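Six mois avec les bras

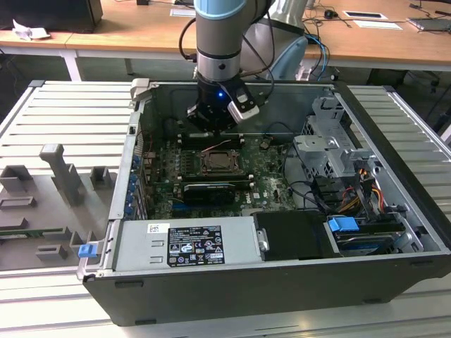 J'écris ce texte en français parce que c'est la langue de l'atelier, et je demande pardon d'avance pour les fautes que mon correcteur n'attrape pas. Je travaille chez Ondport depuis quatre ans, au démontage des ordinateurs de bureau que les administrations et les entreprises nous cèdent. Au mois de décembre, la direction a installé les premiers bras de Lockyer dans notre salle. Le premier matin, j'ai regardé la pince descendre dans une tour couchée sur le côté, le panneau enlevé, et je me suis senti un peu inutile. Ce geste, aller chercher quelque chose entre les câbles orange et jaunes et la cage métallique des disques, je l'ai appris avec beaucoup de petites coupures aux doigts. Siham Filali, qui m'a formé, me répétait toujours de retirer ma montre avant.

Avant les bras, nous faisions à la main 966 machines par mois, toute l'équipe ensemble. Le mois dernier, le chiffre affiché près de la porte était 1069. Ce n'est pas une différence énorme, et je le dis sans méchanceté. On nous avait parlé du double. Mais les boîtiers ne sont jamais pareils. Il y a des clips, des loquets, des vis que l'ancien propriétaire a remplacées par d'autres vis. Quand le bras hésite, il s'arrête et il attend une personne. La personne, c'est moi, ou Socorro.

Ce qui a changé surtout, c'est la forme de la journée. Autrefois je prenais une tour et je la gardais jusqu'à la fin, donc je savais ce que j'avais fait. Maintenant je prépare, j'ouvre, je pose, je contrôle, je corrige, et je passe au poste suivant. Mon dos va mieux, il faut le reconnaître. Mes yeux sont plus fatigués. À 16 heures je ne peux plus lire une étiquette sans la rapprocher de mon nez.

On parle moins aussi. Quand nous étions tous autour de la grande table, Socorro Guzmán racontait ses histoires de famille et nous travaillions quand même. À présent chacun surveille son côté. Ashton Cartwright, notre responsable, a compris le problème et il a ajouté une pause commune de 19 minutes (ne me demandez pas pourquoi 19, cela vient du planning). C'est peu de chose, mais j'y tiens.

Personne n'a perdu sa place jusqu'à maintenant. Deux collègues sont partis au tri des cartes mères, et on nous a offert 60 heures de formation. J'en ai fait la moitié. J'ai appris à corriger une trajectoire et à remplacer un doigt de pince, et cela m'a plu plus que je n'aurais cru. En revanche le salaire n'a pas bougé, alors que le métier n'est plus tout à fait le même. J'ai posé la question pendant mon entretien et on m'a répondu qu'on verrait au printemps.

Je ne sais pas encore si je veux suivre la deuxième partie de la formation. Siham me dit oui sans hésiter. Moi, j'aimerais d'abord voir le nouveau planning.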